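Why Do Shadows Change Shape?

Go outside on a sunny morning and look at the ground next to your feet. There it is — your shadow, long and skinny, with legs like a giraffe! Come back at lunchtime and it has shrunk into a little puddle around your shoes. You didn't get any shorter, so what happened?

Let's find out!

What is a shadow, anyway?

Light travels in straight lines. It zooms from the sun or a lamp, and it keeps going until it bumps into something. It can't bend around you to reach the ground on your other side, so your body leaves a patch where less light gets through. That darker patch is your shadow.

Some things, like a clear window, let most of the light pass. We call them transparent. Wax paper lets some light in but scatters it all over the place, and the word for that is translucent. A brick, a cat or a grandmother stops the light completely. Those are opaque, and opaque things make the best, darkest shadows!

Long shadows, short shadows

When the sun is low in the sky, its light comes in sideways and your shadow stretches far across the grass. When the sun is high, the light comes down from above and your shadow tucks in close. In the town of Galholm there is a sundial in the park that works just this way. A metal pointer throws its shadow onto a ring of 12 numbers, and as the sun crosses the sky, the shadow slides from one number to the next. In July, children race to be there when it gets to 2!

Smooth or jagged?

A ball makes a round, smooth shadow. But what if a shadow falls across something bumpy or full of corners? It breaks up! Each surface tilts its own way, and the dark shape jumps and zigzags as it goes from one to another. 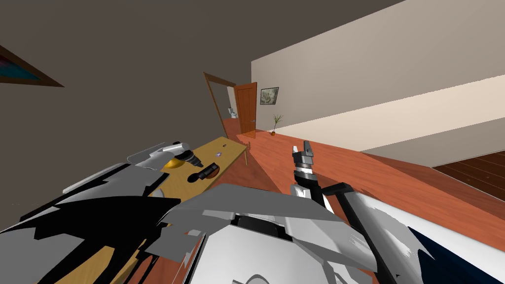

Computer pictures have light and dark parts too.
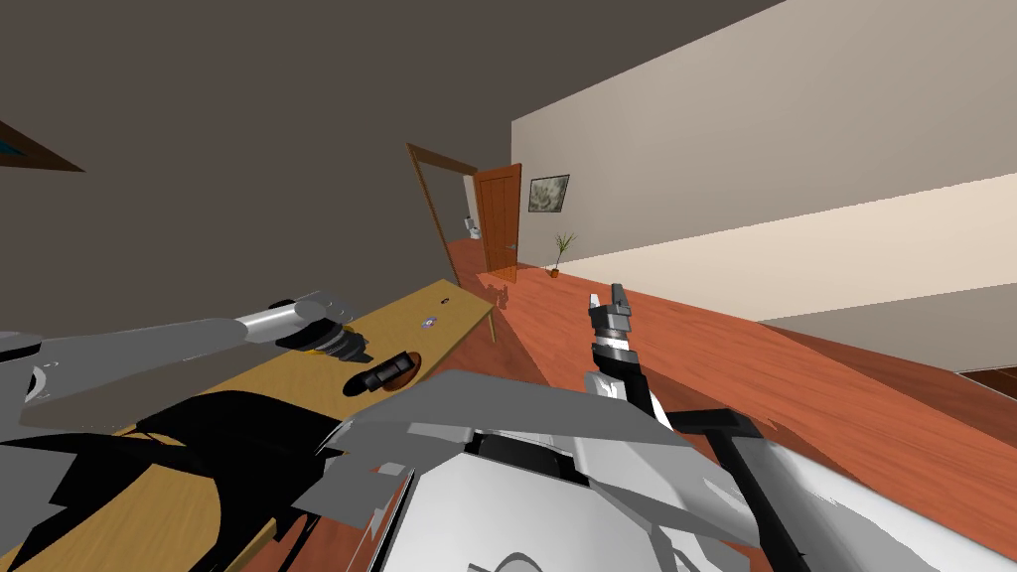 You can make a zigzag shadow at home with a staircase. Shine a flashlight past a broom handle so the shadow lands on the steps. The handle is perfectly straight, but its shadow goes up, over, up, over, all the way to the top. Wow!

Try it: the growing dinosaur

You will need a flashlight, a toy dinosaur and a blank wall. Ask a grown-up to help you make the room dark.

Stand the dinosaur two steps from the wall and shine the flashlight at it. Now move the flashlight slowly closer to the toy. The shadow gets bigger and bigger — until your tiny dinosaur is a monster! Close to the light, the toy blocks a much wider slice of the beam.

Look at the edges as well. Are they sharp or fuzzy? Swap the flashlight for a big lamp with a shade and see what changes. Draw both shadows and hang them up side by side.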